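Razor bumps on the neck after every shave, what can I change?

Sanne Van den Broek
Jun 13, 2020
Hello all. I ask this for my husband, who does not like forums. He shaves every morning for work and his neck is full of small red bumps, mostly under the jaw. He changed to a new razor in April and it became worse. He already uses shaving foam for sensitive skin. Should he shave less, or is it the blade?

Wim De Haan
Had the same. Bought an electric one, problem gone. Cost me 284 but worth it.

Anouk Mertens
I am not a doctor, but I worked 3 years in a barber shop in Vamalton and we saw this a lot. Usually the hair is cut too short and it grows back into the skin. Let him feel with his fingers in which direction the hair grows. On the neck it is often sideways, or even up. He must shave with this direction, and not stretch the skin.

A razor with one blade is kinder than one with five. Wash the neck with warm water first, and leave the foam on for two minutes before starting. 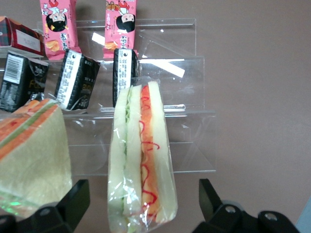
After the shave he should rinse with cool water and pat dry with a clean towel – no rubbing. Aftershave with alcohol he can better leave in the cupboard for a while. If he is allowed a short beard at work, two weeks without the razor also helps very much. When the bumps have pus or become painful, please let him go to the pharmacy or the doctor.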